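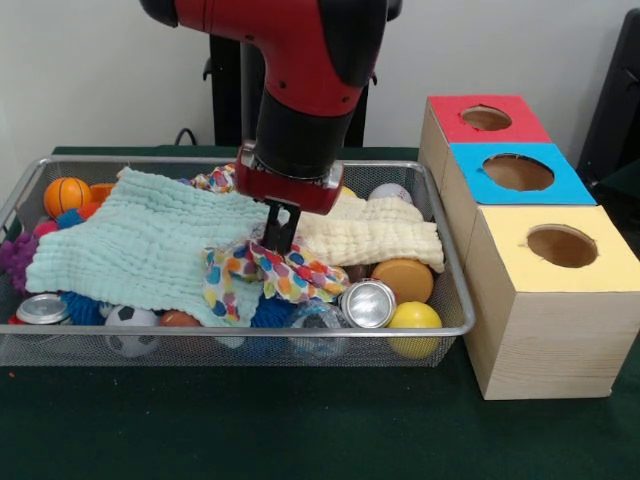
August 9, 2021

I re-aligned the gripper on the sorting cell at Celham this week. Two parallel fingers, one arm, one green table. Notes follow in case the drift returns.

I cleaned the finger pads, torqued the 4 flange bolts and taught the tray corners again. Elias Yammine checked the box positions against the December file.

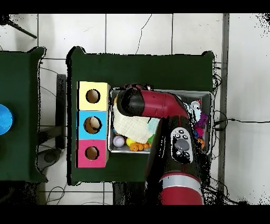 Cables

The run behind the table got new ties. Leave slack at the base.

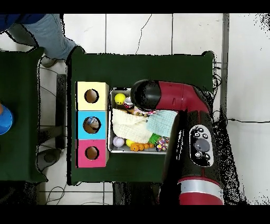
How often do the pads need changing?

Every 194 hours on this cell, sooner if cloth starts to slip.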